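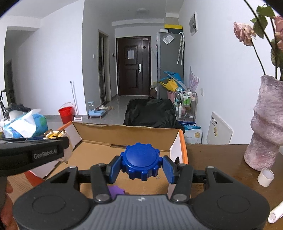 Jorholm, February 2, 2024

Home Topics Members Search Log in

Filed under: Teaching by demonstration > Hand-held grippers > Household tasks

Release height and grip when recording small objects into a box

Posted by Meron Abera

Our training group at Wolisau is preparing a set of hand-guided demonstrations for a tabletop packing task. The operator holds the gripper, picks up a small household object, carries it to an open cardboard box and releases it. The recordings are later used to train an arm with matching fingers. The work is done in ordinary homes on ordinary tables, and the furniture and belongings of the household remain where they are.

We have 876 demonstrations at present. On review, the operators differ considerably in two respects. The first is the height at which they open the fingers. One operator lowers a plastic cap until it nearly touches what is already in the box, while another opens as soon as the cap has passed the edge. The second is the grip itself, especially on round objects. A cap with a ridged edge may be held across its full width or nearer to one side, and a roll of tape may be held upright or flat.

The trained arm now hesitates over the box. In a trial of 50 placements it stopped above the opening 9 times and did not open its fingers until the time limit ended the attempt. We should be grateful for advice on the following points. Should operators be given one fixed release height, or should the variation be kept? Is it acceptable to mix upright and flat grips on the same object? Some sessions are recorded with a gripper in each hand and some with only one in use, and we would also like to know whether these may be trained together.

Our written instructions to operators say only "place the object in the box in a natural manner."

Reply from Tudor Bratu

The phrase "in a natural manner" should be removed from the instructions. Each person understands it differently, and the arm is then asked to learn several habits at once.

With regard to height, I would advise against a fixed figure. Boxes fill as the session continues, and the correct height for an empty box is too low for a full one. A rule tied to the contents is more useful: lower the object until it is below the rim and close to whatever lies beneath it, stop, then open. At Binetti the operators are asked to make the stop short. A long pause over the box teaches the arm to pause, and I suspect that this is the cause of your trouble. Please check how many of your recordings contain several still moments before release. Trim them, or record them again.

Mixed grips are acceptable where the view from the gripper makes the difference plain before the fingers close. If a roll of tape is lying flat on the table and the operator sometimes turns it upright and sometimes does not, with nothing in view to explain the choice, the arm has no basis on which to decide. Choose one and write it down. We use the upright hold, in which the fingers press on the outer surface and the open center stays in view.

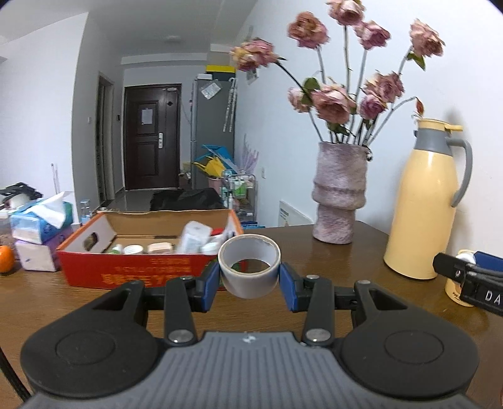

Gray tape held upright between the blue fingers, above the table.

A gripper held in the other hand is a separate matter. If it comes into view in some sessions and is absent from others, label those sessions accordingly. I would train on them separately first and compare the results before combining them.

Reply from Gumaro Barrera

Slow down. Most of ours were bad because people moved too fast. Check that the fingers are clean as well.

Reply from Shewit Gebremichael

I agree with the first reply on most points but would add a caution on trimming. When pauses are cut from the middle of a recording, the motion on either side may no longer join smoothly, and the arm can learn a jump at exactly the place where care is required. In the Sisay sessions we trimmed in May and had to discard a good part of the result. Recording again was quicker -- and the operators, by then, were better at the task.

The following wording has served us adequately and may be copied:

"Approach the object from above. Close the fingers fully before lifting. Carry the object over the rim of the box without touching it. Lower it below the rim. Open the fingers. Raise the gripper straight up until the fingers are clear of the box, and only then return to the table."

The last sentence deserves attention. Operators who begin the return while the fingers are still inside the box tend to drag light objects with them. Caps are the usual offenders, and small jar lids are not far behind.

New operators with us complete 5 practice placements for each object before recording begins. The practice recordings are kept in a separate folder and are not used for training.

Follow-up from Meron Abera

My thanks to all three. I have looked at the sessions in which the arm's hesitation seemed most likely to have originated, and the long pauses belong mainly to two operators. Those sessions will be recorded again with the wording supplied by Shewit Gebremichael. The sessions with two grippers have been labeled and set aside for the time being. Wondimu Fikre, who reviews our recordings, has asked whether the height of the box itself should also be varied, and I will post that as a separate topic.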